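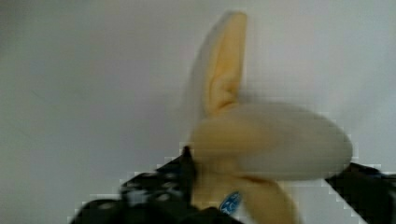 Home News Works Jobs Contact

Robots join the fruit line at Drallwood

3/4/26

The fruit kitchen of Grultent in Drallwood has put two robot arms on its banana line. The arms hold and peel the fruit, a job which was done by hand on every shift until March.

The 23 people of the line keep their posts. Ten of them are now in training to check quality and to clean and set the grippers.

"My wrists are thankful, but I must learn many new words," said Domnica Sandu, who peeled for six years.

Shift leader Märta Sæther said that very soft bananas still go to the hand table. The staff have asked for longer breaks from the screens, and the answer will come after the summer.

Related items
Öberg changes its night shift
New cold store for Cirniretti
Canteen prices from next month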